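Zallwood strip-down kit for refurbishing office PCs — worth the rental?

Posted by Skemport_IT, Nov 9, 2025

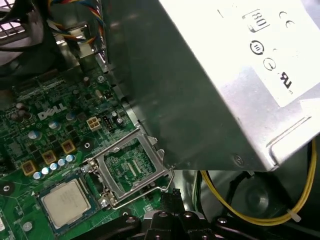

We refurbish old office desktops, mostly Dells, and have been offered the Zallwood arm and gripper kit at £606 a month. The sales page says it handles processor removal. Our trial unit arrives next week and I'd like to know how it copes with socket levers and load plates before we sign for longer. Does anyone use one every day?

briggs_repairs

We've had ours since September. Levers are fine once you have taught it the board. Load plates are fine too. Lifting the processor is the slow part, and we still do that by hand with a suction pen. It gets through 40 machines on a good day with one person watching.

Two things to ask for. Get the narrow fingertips, as the standard ones are too wide when the power supply sits close to the socket. And check that wrist camera calibration is in the price — ours was charged as an extra.

tinbox

Too dear. Buy a decent screwdriver.

Brotham Bench

Depends on your mix. If you get batches of the same model it pays. If every case is different you will spend the day teaching it. We sent ours back after 2 months for that reason, and they collected it without any fuss. Ask for the short contract first.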